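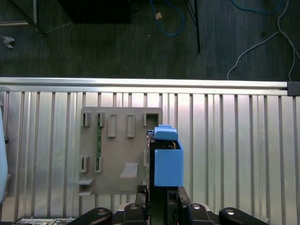

Computer refurbishment assistant, part-time

Tralex, Condcombe

We take in used office desktops, strip them down and rebuild the good ones for resale. We need one more person at the bench from September, for 23 hours a week.

You will open towers, take out drives, memory and heatsinks, and sort the parts for testing. Last year the workshop handled more than 4000 machines, so steady work matters more to us than speed.

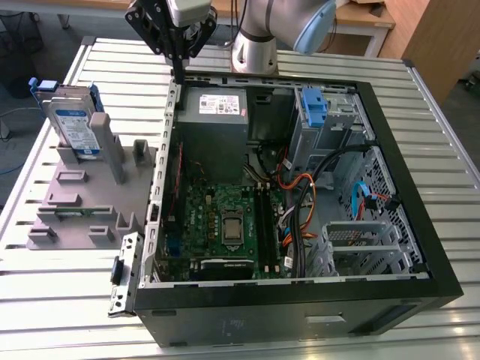 What we ask for

You should know a memory slot from an expansion slot and be able to trace a power cable back to its supply. Careful hands are needed around blue plastic latches and drive cages - old clips snap easily. Training lasts 2 weeks and is paid. 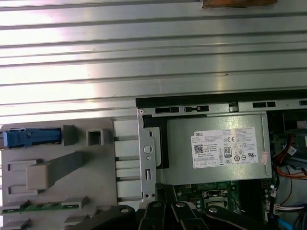

Do I need a qualification in IT?
Experience of repairing your own computer is enough. Write to Setareh Taheri at the Condcombe workshop and quote job 383.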